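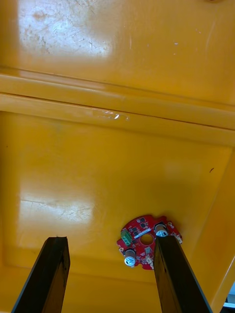
Meinrad Brunner would like it known that he picks up circuit boards all day with two fingers and a thumb, and that none of his equipment has ever needed a firmware update. He told me this twice before I had my coat off. He also thinks that anyone who wants to compare grippers should start with the worst part in the building, and on that point I had to agree with him.

The worst part in the building is a red circuit board, more or less round, with a hole in the middle and an outline that looks as if mice had been at it. It has a green terminal block on one side and a pair of standoffs poking up from the top. Put it at the bottom of a yellow plastic bin and you have what Brunner's shop in Hollis calls the entrance exam. Vendors bring cubes. Cubes are lovely. Every gripper ever made can pick up a cube, and most of them will do it for you in the lobby.

I came for the second round of a comparison that began last July, when the shop decided it wanted a robot to move boards from bins to a test fixture and then discovered how many companies would like to sell it the last six inches of one. The shortlist came down to 3 setups, all of them hung on the same arm with a small camera near the wrist. The Sovik is a plain parallel gripper with two dark, blunt fingers. The Badach uses suction. The Trelow has soft fingertips and a brochure on heavy paper.

Suction went first. A vacuum cup wants a flat, unbroken patch to sit on, and this board offers chips, connectors, a hole, and more chips. The Badach found a spot it liked between two components, hissed with great confidence, and rose into the air holding nothing. It did this for most of the morning. Ottilie Baumgartner, who runs the controller, eventually muted the error chime, and the room improved.

The Trelow was better company. Its fingertips squash around whatever they meet, so it got hold of the board quite often. Then the board would swivel a little in that soft grip on the way up and arrive at the fixture facing somewhere else. The fixture has strong views about which way a board should face. You can fix this with a second camera and a regrasp station, and the quote for a second camera and a regrasp station was already in my folder when I arrived, which I thought was quick work.

That left the Sovik, which looks like something you'd use to move coals. It has one trick: it closes. Baumgartner likes it because a stiff finger is where the software thinks it is, and she has spent enough of her life correcting for things that aren't. When it pinched the rim squarely, the board came up straight and stayed straight. When it came down a hair off to one side, a finger met a standoff and the arm stopped and asked for help in a log file.

Over the afternoon she ran it 86 times. It placed the board cleanly on all but 27 of them, a score Brunner read aloud in the voice of a man reading a parking ticket. The Trelow had gripped more boards and delivered fewer. The Badach's number was written on the whiteboard and then, out of kindness, wiped off.

What interested me was how few of the Sovik's misses had anything to do with the Sovik. Most of them belonged to the camera. A yellow bin is cheerful and sturdy, and it is also shiny. The overhead lights leave a big pale glare on the wall and a softer one across the floor, and the scratches in the plastic catch the light too. The vision software, asked to find a board, now and then proposed a reflection. It gave the reflection a high confidence score. I have worked with people like that.

Baumgartner tried a shorter exposure, which helped. She tried tilting the wrist a few degrees, which helped more but brought the fingers in at an angle, so that reaching a board near a side wall became a question of what you were willing to hit. She would like a matte gray bin. Purchasing has pointed out that the yellow ones are paid for.

By the end of the day the shop was leaning toward the Sovik with narrower fingertips, which somebody will have to machine, and a light mounted off to the side. The Trelow people have asked for another visit and promise a firmer pad. The Badach people have suggested a different board.

Brunner walked me out past his own bench, picked up a board by its edge without looking at it, and set it in the fixture the right way around. Baumgartner asked him from across the room whether he could do that at three in the morning. He said he'd have to check his contract.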